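Utensil Stands: Frequently Asked Questions

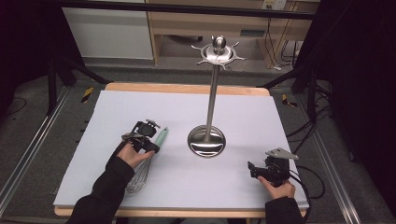
The questions on this page concern freestanding utensil stands of the center-pole type: a weighted or wide base, one vertical pole, and a ring of hooks at the top. Hook rails that mount to a wall are covered on a separate page.

General

How many utensils can a six-hook stand carry?

Six, one per hook. Doubling up is possible with thin-handled tools but makes removal slow, and the outer tool tends to slide off when the inner one is lifted. If you own more than six tools that need hanging, sort them by use. Tools used every day go on the stand. The rest go in a drawer.

Which utensils are suitable?

Any tool with a hole or a loop at the end of the handle. Typical sets include a ladle, a slotted spoon, a solid spoon, a turner, a pasta fork and a balloon whisk. Rolling pins, tongs without a pull ring and most wooden spoons have no hanging point and need a crock or a drawer.

My whisk has a handle with no hole. Can it be hung?

Not by the handle. Some people hang a whisk upside down by passing the hook between the wires. It works, but the wires spread over time and the whisk stops keeping its shape. A small ring of cotton kitchen string tied below the end cap will hold on handles that flare at the end. On straight handles the string slips.

What clearance is needed below the hooks?

Measure your longest tool from the hanging hole to the tip and add 2 cm. The tip should not touch the base. For most ladles and whisks a stand of 40 cm overall height is enough. Check the distance from counter to upper cabinet before buying, and leave room to raise each tool off its hook.

Loading and balance

The stand leans when I hang the first tool. Is it faulty?

Probably not. A single heavy tool on one side shifts the center of mass away from the pole. Load in opposite pairs:

1. Hang the heaviest tool, usually the ladle.
2. Hang the second heaviest on the hook directly across.
3. Fill the remaining hooks the same way, pair by pair.

When unloading for cooking, the order matters less, but avoid leaving the ladle alone on the stand.

Where does the whisk go?

A balloon whisk is light for its length and wide at the head. Put it between two flat tools such as a turner and a slotted spoon. Next to a ladle the two heads collide and the whisk turns outward.

Which way should the tools face?

Bowls of spoons and ladles toward the pole, if the head is small enough to clear it. Otherwise, turn all of them sideways in the same direction. Mixed directions cause tangling.

Should I hold the stand when taking a tool off?

With a light stand, yes. Steady the pole with one hand and lift the tool straight up with the other before pulling it away from the hook. Pulling sideways is the usual cause of tipping.

Assembly

The pole wobbles in the base.

On screw-together stands, turn the stand over and tighten the screw under the base. If the wobble returns within a few days, add a spring washer. The thread size varies by maker; on the older Fedamance stand the washer must be fitted below the plate, between the screw head and the metal.

The top knob comes loose.

On many models the knob is also the nut that clamps the hook disk. Hand tight is sufficient. Pliers will mark the finish. Remove all tools before tightening, or the disk may rotate under load.

Can the hook disk be replaced?

Codbridge and Petrauskas supply disks separately. They are not interchangeable. The Evport disk is welded and cannot be removed.

Cleaning

How do I remove fingerprints from a polished base?

Warm water, a drop of dish soap, a soft cloth. Dry at once with a second cloth. Polished steel shows water spots more clearly than brushed steel. Do not use scouring powder or steel wool.

Can the stand go in the dishwasher?

Generally no. Water enters the pole and stays there. Wipe it by hand and leave it upright to dry.

Can I hang wet utensils?

Shake them first. Drips collect on the base and leave mineral rings in hard-water areas. Wire whisks hold water where the loops enter the handle and should be dried with the head down.

Placement

How far from the stove?

Outside the splash area and never over a burner. Plastic and silicone handles should not hang where steam rises past them.

Does the surface matter?

It should be flat and firm. A soft mat lets the base sink on the loaded side. If the base slides on stone or glass, fit thin rubber feet, evenly spaced.

Page maintained by Iddrisu Quaye. Last revised December 12, 2023.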